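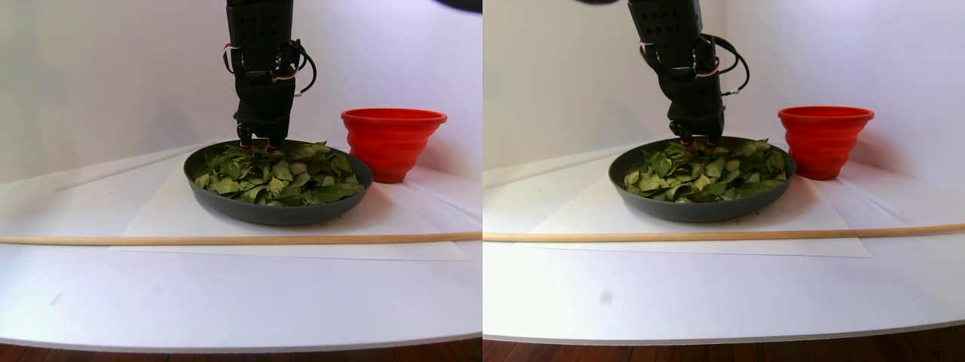 Do I really need to rinse dried leaves before using them for tea, or is that a waste of time?

Skip the rinse. Water on dried leaves washes flavor off and leaves you with a damp pile you have to dry all over again. Leaves should be washed when they are fresh, before drying.

Babak Talebi
2022-06-18

I'm asking because my sister-in-law in Gollville swears by rinsing everything, and the leaflet that came with my bag from Pudness says "rinse lightly if desired," which tells me nothing. Desired by whom? I bought 400 grams of whole dried leaves and I want to sort them before they go into jars. The second thing I can't get a straight answer on is color. Some of what I have is green and some has gone pale. One site says throw out anything yellow, another says pale leaves are "mellow." I suspect both of them are selling something. What do you people do at home?

Parviz Jafarzadeh

I agree with the no-rinse answer, and I wouldn't put much faith in the leaflet. As for color, I have read plenty of confident charts and never seen two that matched. Leaves fade from light, from age, and from drying too slowly, and you can't tell which by looking. Crush one and smell it. If it smells like the plant, keep it. If it smells like hay, it will taste like hay. If it smells musty, or you find fuzz, the whole batch goes, no matter what anyone says about picking out the bad ones.

For sorting, use something wide and shallow. A deep bowl hides the bottom half and you end up digging, which breaks the leaves. Put it on a plain white surface so bits and bugs show up.
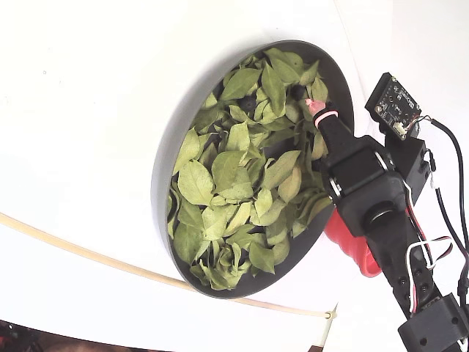 Whole dried leaves in a dark shallow bowl, some flat and some curled.

Curled leaves are fine, by the way. I have seen people claim they were dried "wrong." I've brewed flat ones and curled ones from the same bag and could not taste a difference. What does matter is whether they snap. If a leaf bends like leather, leave it out overnight before it goes in a jar.

I don't buy the special jars either. The Hovum ones cost 13 dollars at the store near me and an old jam jar with a good lid has kept mine for 11 months so far. Keep them in a dark cupboard and write the month on the lid.

Sutcliffe

You should always rinse, because of dust. I do it with everything and never had a problem. Also put a bay leaf in the jar, it keeps moths out.

Babak Talebi

Thanks. I did the crush test on 6 of the pale ones and four smelled fine – the other two smelled of nothing much, so those went in the compost. Not rinsing. I'm doubtful about the bay leaf too, but I suppose it can't hurt.

Contact us | Copyright 2022 Gollville Home Help | Back to top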